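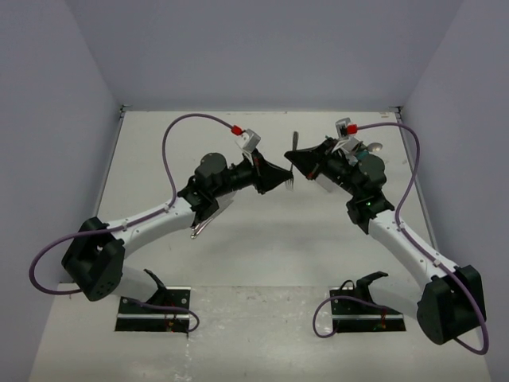
Best way to keep a white bench top white?
Posted in Workshop and Garage by prerberg_garage, 2023-07-02

I built a workbench along the back wall of our garage in April and painted the top white so I could find small screws on it. It looked good for a few weeks. Now the front edge is full of gray and black marks, and dust sticks to it in streaks that don't come off with a dry cloth. The rest of the top is fine. It's only the strip where I lean and drag things across.

The top is MDF, one coat of primer and two coats of Lanz semi-gloss from the hardware store. I let each coat dry overnight. I've tried dish soap and warm water, which took off the dust but left most of the dark marks. I haven't tried anything stronger because I'm worried about going through the paint.

Is there a cleaner that works on this, or do I need to sand it back and use a different finish? I'd like to stay with white. I don't want to spend a lot, and I can't clear the whole bench for more than a weekend.

2 replies

Loïc Cordier
Member, 800 posts

Most of those marks are probably transfer, meaning metal or rubber that has rubbed off onto the paint. They look like scratches, but if you run a fingernail over them and feel nothing, the paint is still whole. Wipe a small spot with rubbing alcohol on a white rag first. If the rag turns white, stop – the alcohol is softening the paint. If it only picks up gray, keep going.

For what's left, use a melamine sponge, wet and well wrung out, with light pressure. It is a very fine abrasive, so it will take some of the shine off a semi-gloss. On a front edge you won't notice that much. Rinse with plain water and dry it. The streaky dust is usually soap left behind from the last cleaning, so use less soap than you think you need and always rinse.
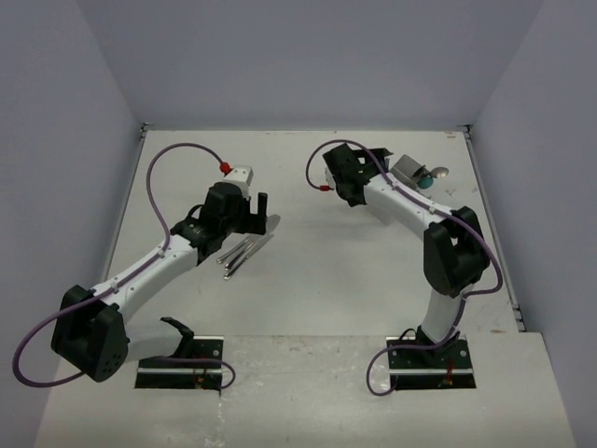 Scuffs and dusty streaks on a white front ledge.

As for the finish, overnight is enough to put on another coat, but it isn't enough to use the bench. Ordinary wall and trim paint stays soft for weeks, and anything you drag across it in that time leaves a mark. Mine got used after 7 days and it was a mistake. The second time I left it for 17 and it has held up much better.

If you redo it, I would do only the front strip:

Clean it with alcohol and let it dry.
Sand with 220 grit until the shine is gone. Don't go down to the MDF.
Round the front corner slightly. Paint is always thin on a sharp corner and that's where it chips.
Vacuum, then wipe with a damp cloth.
Two thin coats of a water-based floor enamel. I used Pimo in white.
Two coats of clear water-based polyurethane. Check that the can says non-yellowing.

Don't use an oil-based clear coat over white. It goes yellow, faster in a dark garage than in daylight.

You could also screw an aluminum angle along the front edge and forget about paint there. A strip costs less than a can of enamel. Drill and countersink the holes so your sleeves don't catch.

bench_and_vise
Member, 14 posts

I gave up on white paint. I bought a sheet of white hardboard, cut it to size and laid it on top with four screws. When it gets bad I flip it over, then I buy a new one. It does swell if you leave a wet can on it.

Also put a rubber mat down where you do the greasy jobs. That saves more cleaning than any finish.

prerberg_garage

Thanks both. The alcohol took off more than I expected and the rag stayed gray, so the paint seems OK. I'll do the front strip with the floor enamel when we're away and it can sit. Does the poly need sanding between coats?

Loïc Cordier

Lightly, 320 grit, by hand. Wipe the dust off before the second coat.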